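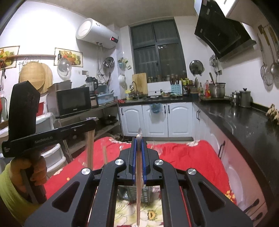 Figure 3. Hand-held grippers in use in a household kitchen.

4.2 Equipment planning and unit costs

The budget for the home collection phase was built from the site upward. Earlier plans at Ikcombe had started from a total hardware sum and divided it by the number of devices, a method that left no allowance for pads, spare joints or travel between sites. For the present phase we listed the tasks first, then the grippers each task would occupy, and only then the purchase quantities. The bundle task shows the difference. In Figure 3 the two blue ribbed finger pads are closed on a thin bundle of light brown strands while a second gripper is held upright to the left, so a single operator position already draws on two devices. A plan that counted one device per operator would have been short by half before the first session.

Quantities were set at two grippers per active site, plus a shared reserve. With 31 households enrolled and no more than 6 active at any time, 12 grippers were required for continuous work. Three more were added as a reserve, held at the Lurberg depot and sent out on request. Buying a pair for every household was considered and rejected. It would have raised the order to 62 units, most of them idle on a given day, and would have used up the funds set aside for replacement parts.

Finger pads were budgeted as consumables. Thin, stiff items such as bundled sticks load a narrow strip of the pad surface, and wear there is not well predicted by hours of use alone. We therefore planned replacement by grasp count, with a change at 800 grasps or at visible damage to the ribs, whichever came first. Linkage joints were treated separately – they were inspected at each return to the depot and replaced only when play at the pivot exceeded the limit set in the Bultora maintenance sheet.

Household sites impose costs that a laboratory bench does not. Kitchens in the enrolled homes were left furnished, with cookware, appliances and food containers in their usual places, and setup time varied widely from one home to the next. The Agudelo cost model, which we adapted, assigns a fixed setup charge per site. We replaced this with a charge per session, since cloths, baskets and task items had to be laid out again at every visit. Some 601 sessions were planned under this rule. The change moved a large share of the budget from hardware to labor and made the final estimate less sensitive to the unit price of the grippers.

Two items remain uncertain. Shipping between the depot and the sites was priced at a flat rate agreed in September, and this rate does not cover urgent replacement. Storage at the sites was assumed to be free – an assumption that holds for a pair of grippers but would need review if a larger device were added. Both items are carried as separate lines in the sensitivity analysis in Section 4.4.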